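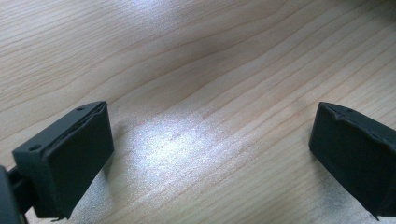

Light wood tabletop, with a patch of glare on it.

Oiling a wooden table (the quick version)

Been asked for this three times since December so writing it down once. Works for desks, kitchen tables, worktops. Not for anything varnished, see below.

Check what you've got first

Drop of water on the top. Leave it a few minutes. Soaks in and goes dark = bare or oiled, carry on. Sits there in a bead = varnish or lacquer, or a good coat of wax. Oil won't get through any of those. Varnish has to come off completely, which is a different job and a dusty one. Wax comes off with white spirit and a lot of rags.

What you need

Hardwax oil or plain danish oil. I use the Ornlow clear matt, Viorica swears by boiled linseed but it yellows and takes days.
Sandpaper, 120 and 180 and 240
Sanding block, cork one is fine
Lint free rags, old T-shirts if you cut the seams off
Vacuum with the brush end
Gloves
A jar of water with a lid, for the rags (read the bit on rags!!)

Tin size: 700 ml did my table twice over with plenty left. Don't buy the big one, it skins over in the tin.

Sanding

With the grain. Always. Cross-grain scratches don't show until the oil goes on and then they're all you can see.

Start with 120 only if there are marks or old finish. Otherwise straight to 180. Even pressure, long strokes, don't dig at a stain or you'll get a dip. Ink and black water rings go deep, may not come out, live with it.

Then wipe the whole top with a damp cloth. Damp not soaking. Raises the grain, feels furry after. Let it dry completley, an hour or two, then a light go over with 240. People skip this and then complain the table's rough.

Don't go finer than 240. Too smooth and the oil has nothing to get into.

Vacuum. Then a barely damp cloth. Then wait again. Edges and corners too, dust hides under the lip.

First coat

Stir the tin, don't shake. Windows open. Room not too cold, oil goes sticky.

Test patch underneath first. Colour will go warmer and darker than you expect, pale woods especially. If you hate it now's the time.

Pour a small puddle, spread with a rag, with the grain. Thin. Thinner than that. Do about a quarter of the table at a time, keep a wet edge so the bits join up.

Leave ten to fifteen minutes. Dull patches where it's drunk it all? Dab a bit more on.

Then wipe off everything still on the surface. Clean rag, properly, until it feels nearly dry. This is the step that goes wrong. Mircea left his on overnight to "soak in" and had a table like flypaper, ended up scraping it.

Second coat

Overnight at least, longer in damp weather. Quick rub with 240, very light, vacuum, same again but you'll need half as much. Two coats for a desk, three for a kitchen table.

Rags

Oily rags can catch fire on their own. Not a myth. Don't ball them up in the bin. Either lay flat outside to dry, single layer, or into the jar of water with the lid on.

Drying

Light use after a day. No hot mugs, no tablecloth, no laptop left sitting on it for around 9 days. Water rings in the first week are the usual complaint.

Problems

Sticky next day: too much oil left on. Rub with a rag and a bit of fresh oil, wipe off hard.
Blotchy: sanding was uneven. Another coat evens it a bit.
White ring later on: let it dry, rub with 240, dab of oil on just that spot. Best thing about oil over varnish, you can patch it.

Top up once a year or when water stops beading. Half an hour's work, no sanding needed if it's clean.

Will add a bit on chair legs when I get round to it.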